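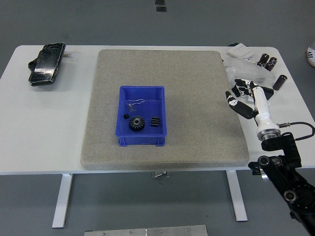

How Gears Work

A gear is a wheel with teeth around its edge. The teeth of one gear fit into the gaps between the teeth of another gear. When the first gear turns, its teeth push on the teeth of the second gear, and the second gear has to turn too.

You can find gears in clocks, bicycles, hand drills, can openers, salad spinners and cars. Some are smaller than a grain of rice. Others, in ships and windmills, are taller than an adult.

Why do gears have teeth?

Two smooth wheels pressed together can also turn each other, but they slip when the work gets hard. Try it with two jar lids on a table. Push the edges together and turn one lid. The other lid turns as well, until you hold it back a little with your finger. Then it stops and the first lid slides past it.

Teeth stop the slipping. If you hold back one gear, you feel the other one push against you.

Which way do they turn?

Two gears that touch always turn in opposite directions. If the first goes clockwise, the second goes counterclockwise. Put a third gear at the end of the row and it goes clockwise again, the same way as the first.

A gear placed between two others to change the direction is called an idler. It changes the direction of the last gear but has no effect on its speed.

Big gears and small gears

Think of a gear with 40 teeth that meets a gear with 10 teeth. Each time a tooth on the big gear moves past the meeting point, one tooth on the small gear moves past it too. When the big gear has turned once, 40 teeth have gone by. The small gear has only 10 teeth, so it has turned 4 times.

This is called the gear ratio. To find it, divide the larger number of teeth by the smaller number. Here it is 40 divided by 10, or 4 to 1.

If you turn the big gear, the small one spins fast. If you turn the small gear, the big one moves slowly but with more turning force. The word for turning force is torque. You can have more speed or more torque, but a pair of gears can't give you both from the same push.

Gears on a bicycle

The toothed wheels on a bicycle don't touch each other. A chain joins them, and they are called sprockets. Because of the chain, the front and back sprockets turn in the same direction. The ratio works the same way as it does with gears.

Going up a hill, you use a large sprocket at the back. Your feet go around many times and the bike moves slowly, but each push is easier. On a flat road you use a small sprocket at the back. Each push is harder and takes you farther.

Kinds of gears

Spur gears are the plainest kind. Their teeth are straight and they sit side by side.

Helical gears have slanted teeth. The teeth come together a little at a time, so these gears run more quietly. Many cars use them.

Bevel gears are shaped like cones with the tops cut off. They carry the turning around a corner. Look between the handle and the bit of a hand drill and you may find a pair.

A worm gear looks like a screw. Each turn of a simple worm moves the wheel beside it by just one tooth – very slow, with a lot of torque. Guitar tuning pegs often work this way.

A rack is a flat bar with teeth. A round gear, called a pinion, rolls along it. Together they change turning into movement in a straight line. Many cars steer with a rack and pinion.

Make your own

You need corrugated cardboard, scissors, glue, two pushpins and an old cork board. Ask an adult to help with the cutting.

1. Cut two circles from the cardboard, one large and one small.
2. Peel the paper off one side of another piece of cardboard so that the ridges show.
3. Cut the ridged cardboard into strips, going across the ridges.
4. Glue a strip around each circle with the ridges facing out. Let the glue dry.
5. Pin both circles to the cork board through their centers, with the ridges fitted together.
6. Mark each circle with a pencil line and turn the large one.

Watch the two lines. Count how many times the small gear goes around while the large gear goes around once. If the gears jump, move one pin a little closer. If they stick, move it away.

Words to know

Axle: the rod a wheel or gear turns on.
Mesh: to fit together, as gear teeth do.
Gear train: two or more gears working together.

Written by Athina Kontogiannis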